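Nurmi 2: Bernum veröffentlicht neue Version seiner Planungssoftware für Greifarme

Bewegungsplanung und Wahrnehmung laufen erstmals in einem gemeinsamen Takt — Testumgebung mit 1477 Küchenszenen wird mitgeliefert

Der Softwarehersteller Bernum bringt im August die zweite Hauptversion von Nurmi heraus. Nurmi plant Bewegungen für Roboterarme mit Zweifingergreifer und richtet sich an Entwicklungsabteilungen, die Anwendungen für Haushalt, Pflege und Gastronomie vorbereiten. Bestehende Kunden erhalten das Update im Rahmen ihres Wartungsvertrags.

Die wichtigste Änderung betrifft das Zusammenspiel von Wahrnehmung und Planung. In der ersten Version wurde zu Beginn einer Aufgabe ein Modell der Umgebung erstellt, auf dessen Grundlage der gesamte Weg des Arms berechnet wurde. Nurmi 2 aktualisiert das Modell während der Bewegung und passt den restlichen Weg an, ohne den Arm anzuhalten. Dafür wertet die Software die Bilder einer Kamera aus, die am Handgelenk des Roboters sitzt. Eine zweite, fest montierte Kamera kann zusätzlich eingebunden werden, ist aber nicht erforderlich.

Besonderes Augenmerk lag bei der Entwicklung auf engen Stellen vor Möbelfronten. Große, dunkle und gleichförmige Flächen liefern der Bildauswertung nur wenige Anhaltspunkte, sodass der Abstand häufig falsch geschätzt wird. Nurmi 2 bezieht deshalb Kanten und benachbarte Flächen mit deutlicher Struktur in die Schätzung ein. Bleibt der Abstand unsicher, verringert die Steuerung die Geschwindigkeit und meldet den Wert an die übergeordnete Anwendung.

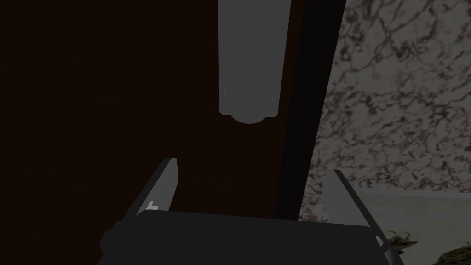 Simulierte Ansicht aus Sicht des Greifers: dunkelbraune Fläche, rechts davon eine Wand in Marmoroptik.

Zum Lieferumfang gehört die Testumgebung Barnus. Sie enthält 1477 simulierte Küchenszenen, in denen sich Materialien, Beleuchtung und Anordnung der Möbel unterscheiden. Jede Szene lässt sich mit festem Startwert wiederholen, damit Ergebnisse verschiedener Softwarestände vergleichbar bleiben. Eigene Szenen können über eine Konfigurationsdatei ergänzt werden. Bisher wurde Barnus nur intern bei Bernum eingesetzt.

Neu ist auch die Protokollfunktion. Sie zeichnet zu jedem Planungsschritt das Kamerabild, das Umgebungsmodell und den gewählten Weg auf. Bricht eine Bewegung ab, lassen sich die letzten Schritte einzeln nachvollziehen und in der Simulation erneut ausführen. Die Aufzeichnungen bleiben auf dem Rechner des Anwenders. Eine Übertragung an Bernum findet nur statt, wenn sie in den Einstellungen freigeschaltet wird.

An der Erprobung waren fünf Pilotanwender beteiligt, darunter der Systemintegrator Comisgate. Das Unternehmen hat Nurmi 2 in seine eigene Ablaufsteuerung eingebunden und die Schnittstelle für die Rückmeldung unsicherer Abstände mitgestaltet. Die Pilotphase dauerte sieben Monate. Änderungswünsche aus dieser Zeit betrafen vor allem die Fehlermeldungen, die in der neuen Version ausführlicher gefasst sind, und die Dokumentation der Greiferparameter.

Der Umstieg von der ersten Version erfordert eine Anpassung der Konfigurationsdateien. Bernum stellt dafür ein Umwandlungsprogramm bereit, das die meisten Einträge automatisch überträgt. Selbst definierte Greifergeometrien müssen vor dem ersten Einsatz geprüft werden — die Software weist beim Start darauf hin. Die erste Version wird weiterhin mit Fehlerkorrekturen versorgt, neue Funktionen sind dafür nicht mehr vorgesehen.

Nurmi 2 ist als Einzelplatz- und als Standortlizenz erhältlich. Hochschulen können eine vergünstigte Lizenz für Forschung und Lehre beantragen. Barnus ist in allen Varianten enthalten.

Über Bernum
Bernum entwickelt Software für die Bewegungsplanung und Steuerung von Roboterarmen. Zu den Kunden gehören Gerätehersteller, Systemintegratoren und Forschungseinrichtungen.

Pressekontakt
Bernum, Unternehmenskommunikation
Bildmaterial und eine Testlizenz für Redaktionen sind auf Anfrage erhältlich.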